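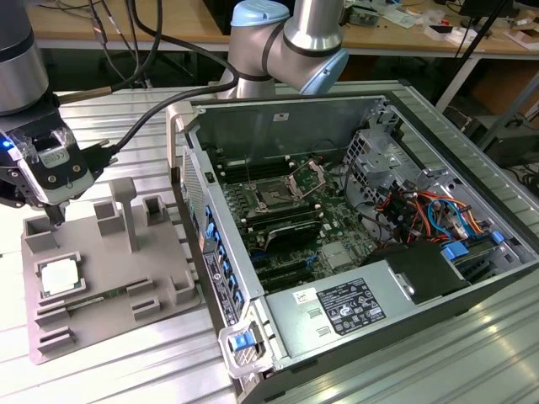
Can I still put last year's permethrin spray on the porch ceiling if there are bees in the wisteria?

I'd leave it in the garage. Permethrin is very hard on bees, it drifts farther than you'd think, and a porch ceiling right next to a flowering vine is about the worst spot for it. Knock the wasp nests down with a broom while they're still the size of a quarter and you won't need any spray.

OK, that was the one from the web form, and I promised I'd answer it on the list so everybody gets it. Now on to Benedetta's message, which I've been meaning to get to all week (sorry, Benedetta!).

On 1/2/20, Benedetta Negri wrote:

> Hi all,
> The homeowners association behind us just sent out its
> landscaping plan for spring. They want to do the whole
> greenbelt with a pre-emergent weed killer in March, all
> 568 feet of it, and the ditch runs right along the bottom
> into the creek. The letter says the product is "safe when
> dry." Does that mean anything? And do they have to tell us
> what day they're spraying? We have a well and two dogs.
> Also, is anybody still using the corn gluten stuff? Fulvio
> swears by it but his lawn is mostly clover.
> Benedetta

First, "safe when dry." All that really tells you is when people and pets can walk on it again. It says nothing about what a good hard rain does to it the next morning, and with a ditch at the bottom of the slope that's the part I'd worry about. Ask them for the product name and the EPA registration number, in writing. The number is printed on every label, and once you have it you can look up the full label online and read the section on water. Some of those labels are pretty blunt about slopes and ditches, and the label is the law, so if it says keep it away from surface water, they have to.

On the notice, it depends on where you are. Our county asks for a posted sign and not much else, but Silvan got his neighbors to agree to a phone call the day before just by asking nicely, and they've stuck to it ever since. I'd ask for that before I asked for anything bigger. For the well, get a water test before they spray so you have something to compare with later! I didn't do that the first time, and I've kicked myself over it more than once. Mine cost $307 with the pesticide panel, which hurt, but the plain bacteria test won't tell you a thing about weed killer. Call the lab first and tell them what product it is, they'll know whether their panel covers it.

Corn gluten: I used it for six years and I've quit. It's not going to hurt the dogs, but it's a lot of nitrogen, and when you put it down that heavy near water you've swapped one problem for another. It also doesn't touch anything that's already sprouted (Fulvio, I love you, but that's your clover). These days I mow high, overseed in the fall and pull what bugs me. The clover can stay. The bees like it and so do I.

If the association will talk at all, suggest they leave a strip along the ditch alone and just mow it twice a year. It's cheaper for them, and that's usually the part that gets people nodding. Costel has the letter he used on his own board, and I'm sure he'd let you borrow it. It fits on one page, with no scary pictures, and they went for it on the second try.

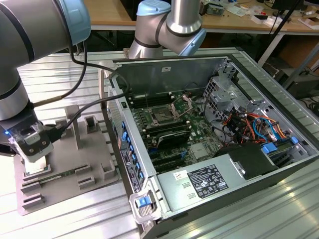
Odds and ends

Corrado is collecting old garden chemicals again for the county drop-off. Keep them in the original containers, please, even if the label is half gone, and don't pour two leftovers together to save space. He has room in the truck for boxes but not drums.

The milkweed seed order is in. We got 300 packets this time and I still have plenty, so email me off list if you want some. They need a cold spell before they'll sprout, so either get them in the ground now or give them a month in the fridge in a damp paper towel.

And could whoever borrowed my long-handled weed puller please bring it back? It has green tape on the handle. I'm not mad, I just miss it.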